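我们使用 Cookie 来改善您的浏览体验。继续浏览即表示您同意我们的 Cookie 政策。[接受] [管理设置]

西洛社区修理坊 一季度进展汇报

2025年3月27日 作者:朱妮珀·科瓦尔奇克(Juniper Kowalczyk)

巴雷特你好,还有范杜森基金的各位:

上次电话里你说不用写得太正式,想到什么写什么,那我就真这么写了啊。表格版另发,数字都在那边,这封主要讲讲一月以来修理坊到底过得怎么样,哪些事顺,哪些事让我头疼。

先说好消息。一月开门到现在,登记送修的东西一共778件,比我们申请书里写的目标多。送来最多的还是小家电,电水壶、吹风机、台灯,然后是缝纫机(没想到这么多缝纫机!),再往后是自行车和椅子。椅子这一类我们原先根本没打算收,结果第一周就有位老太太推着小车送来四把餐椅,腿全是松的,总不能让人家再推回去吧。后来莉拉妮干脆把周计划改了,每周空出一个下午专门弄木工,胶水和夹子都是她从家里搬来的。现在椅子已经成了固定项目,排队要排两周。

修好的比例我们报的是按件算,修到一半等零件的不算修好。这个口径是拉特丽斯坚持的,她管登记,比我严得多。我一开始觉得有点吃亏,想想还是听她的,免得年底对账的时候又解释半天。目前等零件的有42件,大头是缝纫机的皮带和几款老吸尘器的开关。普利达那边答应帮我们找老型号的开关,两周前说下个月到货,我会盯着。

培训这块,原计划开八期入门班,已经开了五期,剩下三期都排好了。每期限10个人,不是我们小气,是工作台就那么大,再多一个人连胳膊都伸不开。报名的人里年轻人比我预想的多,有几个学生是冲着省钱来的,耳机线断了不想买新的,学了焊接之后又回来帮忙,现在每个周末都在。课程内容改过一次,第一版理论讲太多,头一个小时都在讲电路,我自己坐在后排都困。现在一上来就拆东西,拆完再讲,大家提问明显多了。讲义也跟着重写了,莱尔花了好几个晚上画接线图,画得很细,我拿去复印店的时候老板还问能不能多留一份。

再说说花钱的事。设备预算用得比较快,主要是一月买了两台绝缘测试仪,还换了一个像样的排烟罩。原来那个噪音大得像拖拉机,上课的人全靠喊。房租和保险按计划走,没有变化。零件和耗材这一栏超了一点点,超出的部分我从宣传费里挪了,挪之前给你发过邮件,你回了个"可以",我存着呢。宣传其实不太需要花钱,街坊之间口口相传比传单管用多了,我们一月印的传单到现在还剩半箱。
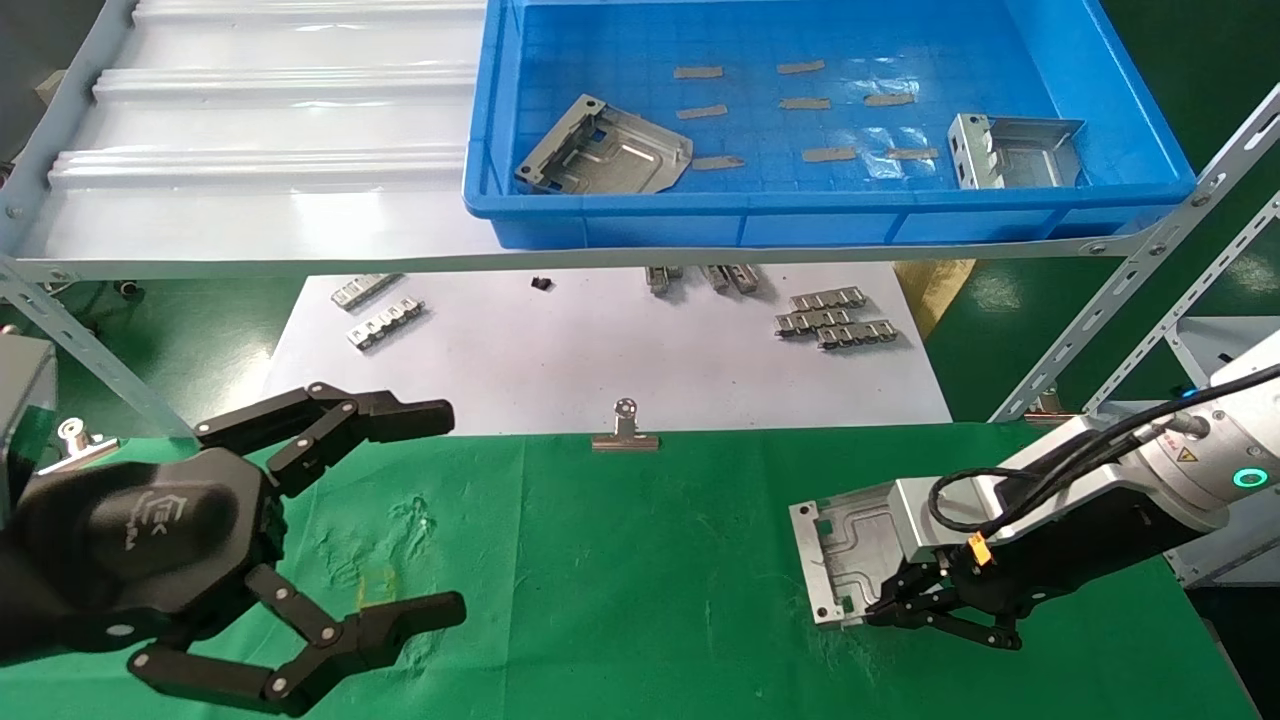
库存管理是我这个季度花心思最多、也最不爱讲的部分,因为讲起来实在枯燥。简单说,以前零件谁用谁拿,用完了才发现没了,然后临时跑去五金店买贵的。现在改成每周清点一次,缺什么写在门口的本子上,由莱尔统一下单。刚推的时候大家嫌麻烦,本子头一周只有我一个人的字。拉特丽斯想了个办法,没写本子的零件一律不报销,第二周本子就写满两页了,哈哈。供货商也从五家减到两家,布雷塔主要供紧固件和小五金,送货准时,退换也爽快,就是起订量高了些,我们跟隔壁街的自行车合作社拼单,刚好凑够。

不顺的事也得交代。第一件是暖气。一月最冷的那几天,后间的暖气坏了整整六天,木工下午只好停了一次,胶水在低温下也不怎么粘。房东修倒是修了,但拖得够久,我已经写信要求他们在下个冬天之前做一次检修,还没收到书面答复。第二件是取件。修好的东西没人来拿!架子本来就不宽裕,有的电水壶修好一个多月了还坐在那儿。我们试过打电话、发短信,效果一般。下季度准备在送修单上加一行,通知后30天不取就转给二手店,这个条款我请莉拉妮找她认识的律师看过,说只要送修时讲清楚、本人签字就行。你们如果有别的受资助机构碰到过类似的事,麻烦告诉我他们怎么处理的,我很想偷师。

第三件事比较敏感,说的是收费。我们一直是随意捐款,箱子放在门口,给多给少都行。平均下来每周能收到80元,买焊锡够了,别的就谈不上。有人建议改成定价,哪怕很低。我和莉拉妮为这个聊了好几次,她赞成,我不太赞成,怕真正需要的人不好意思进来。目前的折中是零件按成本收,人工继续免费,先试到六月底再看。这个试行方案我想在下次见面的时候当面跟你聊聊,也想听听基金这边的态度。

人手方面,固定来的师傅现在有九位,比去年冬天多了三位。缝纫机还是只有一位师傅会修,她一请假我们就抓瞎,所以四月打算让两个学员跟着她学,每周半天,材料费从培训那栏出,金额不大,表格里我单独列了一行。

下季度的安排大致是这样:把剩下的三期入门班开完,加开一期缝纫机专题;清掉等零件的积压;把送修单改版;再跟街角的小学谈谈,看能不能去办一个修玩具的下午。校长在电话里挺热情的,就是日期一直定不下来,春天学校活动太多。

你上回问要不要提前拨下一笔款,我算过了,按原来的时间就行,账上撑到那时候没问题。倒是排烟罩的发票,供货商把我们的名称写错了一个字,我已经让他们重开,新发票到了马上补给你。

哦对了,你来的那天如果方便,请把你办公室那盏不亮的台灯带上。

朱妮珀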